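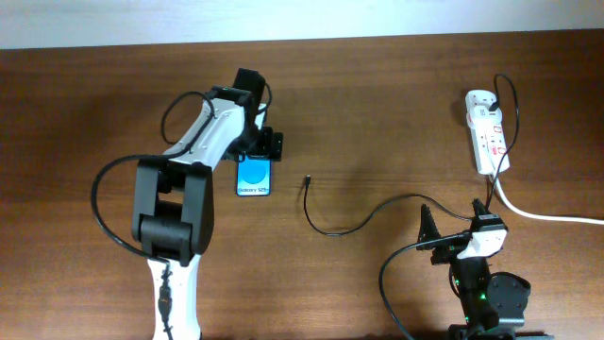

Charging corner, March. Phone, black cable, power strip.

Notebook, 4:40 in the afternoon. Topic of the day is the charging table, which has now taken up more of my attention than the amplifier I am paid to finish.

Background, for Unnur and whoever reads this after me. The reddish table in the back was meant to be the one clear surface in the shop. Then we put a power strip on it, and a power strip on a table works on phones the way a porch light works on moths. Timo put in a sign-up sheet. The sheet has one name on it, Timo's, twice.

So the job today was to decide how the table should be laid out, write it down, and stop having the conversation. I tried a few arrangements and have opinions about all of them.

Arrangement one: strip at the back left. Bad. Every cable then crosses the whole table to reach a person standing at the right, and I put my sleeve through one and took a mug with it. Mug was empty. I claim no credit for that.

Arrangement two: strip on the floor, cables coming up over the edge. This is what Mernside has in their shop and they swear by it. Tried it for one morning. Gravity is very patient with a charging cable, and mine was on the floor every time I turned my back. Unnur suggested a binder clip on the table edge. The binder clip worked, then somebody needed a binder clip.

Arrangement three: strip on the table, back right, standing the long way, front to back, with its own fat white cord going off to the right. I like this one. The cord leaves by the shortest route, the outlets are all reachable without leaning over anything, and the middle of the table is left for the phone and the one cable it needs. One cable. I want that underlined but this pen is dying.

On the cable itself. We have been through the box of them (the Zallen shoebox, top shelf, the one with the split corner) and most of what is in there should go. My test was crude: plug it in, see if the phone shows it is charging, wiggle the end gently, see if it still does. Cables that failed the wiggle went in the bin. Cables that passed went back in the box with a turn of masking tape on the end. Timo asked whether the tape meant good or bad. Tape means good. I have written this on the lid.

The shop phone was at 87 percent when I started, a poor place to test charging from, since it fills up and slows down before you have learned anything. Left the screen on at full brightness over lunch to run it down some. It still has the stock wallpaper, the big blue blob with the model name at the bottom, and nobody here has felt moved to change it. Mathias's dog was proposed. Mathias's dog has enough coverage.

Things I noticed while fussing with the layout:

A thin cable has a memory. If it has lived in a tight coil it will keep wanting to be a coil, and the loop pulls the connector sideways just as you reach for it. Laid out flat in a wide curve for an hour, it behaves better. Do not iron it. (Old entry, not mine, but I feel it bears repeating.)

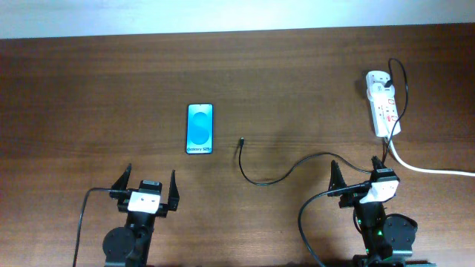
The phone wants to be left of the cable end, by about a hand's width, so you can pick up one with each hand without crossing your arms over yourself like a bad pianist. I put it down face up, long way toward me. Face down saves the eyes but then people forget it is there and set a clipboard on it.

Leave slack. The first time round I had the cable pulled neat and straight, very handsome, and the phone could be charged only if it stayed exactly where I had decided. The lazy curve looks like less work was done but you can move the phone to the front edge and read it.

Black on dark wood is easy to lose in the evening. The connector end especially. Unnur wants to swap to a white cable. We own none that passed the wiggle. There is one on order with the Zarkesex parts, which means we will see it sometime after the parts, and I have aged waiting for those parts.

Cost so far: nothing, unless you count my afternoon, and the office does not seem to. Timo priced a proper charging cabinet and it came to 600 with the door and over 600 if you would like the door to lock. I wrote "no" next to it. He wrote "think about it" next to my "no." That page is now full.

Rules, then, until somebody has better ones:

Strip stays back right.
One charging cable out at a time. The rest live in the box.
When you take the phone, leave the cable end on the table, not hanging.
No soldering irons on this strip. You know who you are, and so does the wood.
Drinks go on the other bench.

Still to do: new pen. Label for the strip. Run the phone up from low to 100 overnight and note the time in the morning, provided I remember to look before someone unplugs it to make room for the radio. Ask Mathias if he wants his adapter back, it was in the shoebox and it also failed the wiggle.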